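Wotach Hand-Held Gripper: Demo Visits and Open Day
Home > Equipment > Grippers > Wotach

You squeeze, it closes. The rest of this page is detail, and there is a fair amount of it. 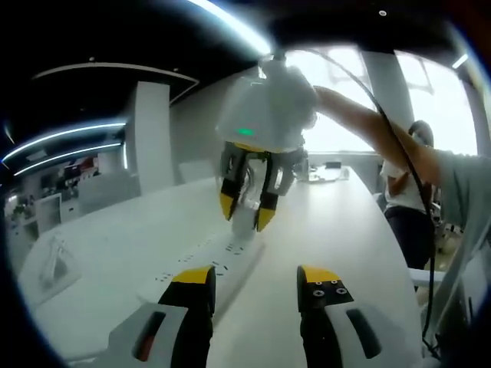

The Wotach is a gripper you hold in your hand and use the way you would use a robot's, if the robot had your patience and your lower back. It was built for people who need to show a machine how a job is done and would like to do so without first bolting an arm to the floor. Hurosance sells it, rents it and repairs it. We also let people come and try it before they send us any money, a policy our accountant describes as "generous" in a tone we have learned to recognize.

You can try it two ways. There is the open day at our Wovville showroom, with coffee and other people. And there are private demo visits, with coffee and only us.

What happens at a demo

You get a gripper in your hand within the first few minutes. We used to start with slides. Kanako Tsuchiya, who runs the demos, sat through them once as a guest and the slides have been gone ever since.

The first job is always picking up something clear. Clear things are rotten to grip well. You misjudge where the edge is, you close too early, and you find yourself pinching air in front of strangers. We like to get this over with while everyone is still being polite. After that most visitors slow down, start watching the pads and stop watching their own knuckles, and the whole thing becomes a lot more pleasant.

Next comes the handover. One person holds an object out in their gripper and a second person takes it in theirs. It sounds like a party game. It is also the fastest way we know to find out whether two people on your team talk to each other. There's a certain kind of pair, usually engineers who have shared an office for years, who will attempt the whole thing in silence and let go at the same moment.

Then we turn to whatever you brought. Please bring something. We've had visitors arrive with bottle caps, hinges, a bag of dried pasta and one very dignified cheese. If your work involves an awkward part, put it in your pocket and bring two in case we drop one. We will drop one.

The last half hour is for questions, and for the person who has been quiet all session and now wants to take the fingers off and look inside. We encourage this person. There is a screwdriver on the shelf.

What you'll be handling

Fingers and pads. Black fingers with yellow pads at the tips. The pads are the part that wears, so they come off. Two screws and some light swearing, less of it once you've done it a few times. The yellow is bright on purpose: you want to see your contact points against a work surface, and on a long white table under daylight that turns out to matter more than good taste.

Opening. Wide. Wide enough for drinking glasses, bottles, small boxes and most things a kitchen or a packing bench will throw at you. It will not pick up a melon. People ask more than you'd think.

Weight. The finger assembly is 220 grams. The whole tool is heavier than that, and what you'll feel after a long session depends on how you hold it. Keep your elbow close to your body. Everybody ignores this advice for the first twenty minutes and then starts following it without comment.

Indicator light. Green means ready. If it isn't green, the tool is not ready, and squeezing harder will not change its mind.

Cable. Yes, there's a cable. It leaves from the top, and it should be routed up and over so that it stays clear of the work. A dangling cable finds the one thing on your table you didn't want moved. We hang ours overhead for demos and would suggest you do the same. A cordless version gets discussed at Hurosance every spring, and then somebody looks at what the batteries would weigh.

Left and right. The tool can be used in either hand. Left-handed visitors sometimes ask if there's a special model and look suspicious when we say it isn't needed. Try it and be suspicious afterward.

The Potgieter mount

For people who want the Wotach to stay put now and then, there is the Potgieter mount, a clamp and post that holds the gripper at the table's edge and frees up your hand. It's sold separately. It's also the accessory most often bought a week after the main order, by customers who told us they were sure they wouldn't need one. We don't say anything when this happens. We just put it in a slightly smaller box.

The Potgieter mount is available to try at every demo. Ask for it by name, or ask for "the clamp thing," and we'll know.

The open day

The next open day is 8/26/25 at the Wovville showroom, upstairs. Doors open in the morning and close when the last person has finished explaining their application to us, so wear comfortable shoes.

It's a drop-in event, but the tables aren't endless and neither are we. Each hands-on round takes 18 people. If you arrive and a round is full, you can watch, and watching is better value than it sounds. You'll learn a good deal about what not to do from the people ahead of you, and they'll do the same when it's your turn.

Things running through the day:

Hands-on rounds with the Wotach, beginners and repeat visitors mixed together. The repeat visitors tend to stand a little straighter.

Pad changing at the side bench. Learn to swap a set without losing a screw under the furniture. We supply spare screws. We do not supply a magnet on a stick, having lent ours to a visitor last August.

Bring-your-own-object table. First come, first gripped. Nothing wet, please, nothing alive, and nothing you would be sad to see hit the floor.

A short talk by Kanako Tsuchiya on planning a demonstration session so that the people doing it are still speaking to you at the end. It covers breaks, table layout and why the same task done forty times stops being the same task. She takes questions and answers them bluntly, so if you're hoping to be told your setup is fine, maybe ask one of the rest of us.

Who should come

Research groups and robotics teams, obviously. Also people in packing, labs and light assembly who have been told automation is coming and would like to hold some of it first. Students are welcome. So are purchasing managers, although you'll be handed a gripper like everyone else and the sales desk is on the other side of the room for a reason.

Kids can come if they're old enough to wait their turn. In our experience they're better at the clear-object job than most adults and will mention it on the drive home.

Who might want to skip it

If you need something that lifts heavy parts, this isn't the tool and we'd rather you kept your Saturday clothes clean. If you need a finished robot that does the job by itself by the end of the month, we don't sell that, and we'd be interested to hear from whoever told you they do.

Prices and deposits

The open day is free. Private demo visits at Wovville are free too, as long as you turn up.

Taking a Wotach home on a trial loan requires a refundable deposit of $300. You get it back when the gripper comes back with all its fingers attached. Normal wear on the pads is fine. Tooth marks aren't, and we would need to hear the story.

Purchase and rental prices are quoted by the sales desk and depend on how many you want and how long you want them. Ask for the price with the Potgieter mount included. See above regarding the smaller box.

Getting ready for your visit

Short or fitted sleeves are easier than big cuffs. Rings and watches can stay on, though you may want to take the watch off after the first time it taps the housing.

Tell us in advance if you'd prefer to work sitting down. The tables are long and there's room for it.

You can take photos and video of your own session. Please ask before filming other visitors, who may be in the middle of pinching air.

If you're planning to record data during a private visit, bring your own laptop and your own opinions about file formats. We can help with the first hour of setup. After that it's between you and your opinions.

Common questions

Can I keep my elbow out to the side?
You can. We'll see you at the twenty-minute mark.

Does it pinch?
If you put your finger between the pads and squeeze, it'll do exactly what it was built to do. Use the other hand sensibly.

Can two people hold one gripper?
One holds, and the other can steady it while they get the feel of the weight. Beyond two people it becomes a committee and nothing gets picked up.

Do the pads come in other colors?
No. We asked. Wotach sent back a swatch card with one swatch on it.

Is there parking in Wovville?
Behind the building, past the loading bay. The sign says deliveries only. It has said that for years, and the spaces to the left of it are ours.

To book a private demo or reserve a hands-on round at the open day, use the contact form and tell us what you're hoping to pick up. Replies usually come within a day. If yours takes longer, Kanako is probably on the floor looking for a screw.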